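# Our packing room is getting a picking arm and I'm being moved to "demonstrator". What changes?

Posted by **varma_shift2** on 9th February

I work in the mixed-snack packing room at Droltport. We make up the gift assortments by hand: nougat bars, rice cakes, wafers, dried fruit, whatever is on the card. The company is putting in an Alleo picking cell this July, and 2 of us have been asked to spend our shifts picking up the products with hand-held grippers so the system can learn from it.

The pay stays the same for now. What I can't get out of my supervisor is what the job is like day to day, whether it is hard on the hands, and what happens to the people who stay on the line. Has anyone been through this?

---

**dadik_line_lead**

We went through it at a bakery supplier. My notes, in the order you will probably meet them:

1. **The first weeks are slow.** On the line you grab without looking. With the gripper you have to line up both fingers, close, lift, hold and put down. I did 20 minutes on and then swapped with my partner. Ask for that in writing. My wrist was sore by the second day and the swaps helped more than the brace did.

2. **Soft wrappers are the hard part.** Boxes are easy. Anything in film slides or folds, and packets lying over one another are worse. Small bars we took by the two ends, held level, and kept the squeeze light so the wrapper didn't split. Big flat things like a rice cake in loose film need their own method, so ask which grip they want before you practice the wrong one for a week.

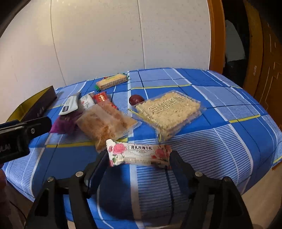 3. **Keep a list of the products that fail.** You know which ones crush and which ones stick together. The engineers don't. Ours changed the order of the tray after we showed them the list, and that saved the line people a lot of rework.

4. **The line gets smaller but doesn't go away.** Ours kept people for loading, checking seals and clearing jams. The talk is the thing you lose. You used to have someone across from you all shift, and now it's you and a screen.

---

**nightpack70**

It's just a way to cut jobs. They did it here and the temps went first. Get out while you can.

---

**formerly_on_trays**

I wouldn't go as far as the post above, but do ask questions before you sign anything. These are the ones I wish I had asked:

- Is demonstrator a real job title with a pay grade, or a loan from your old one?
- If it's a loan, do you have the right to go back, and for how long? Mine was 30 days and I missed it.
- Who owns the recordings, and are your voice and face in them?
- Are you measured on how many picks you do? We were told no, then there was a chart on the wall.

The work itself was fine. I liked it better than nights on the sealer. I moved to maintenance afterward, and knowing how the grippers behaved helped me get that spot, so if they offer any training on the cell, take it during paid hours.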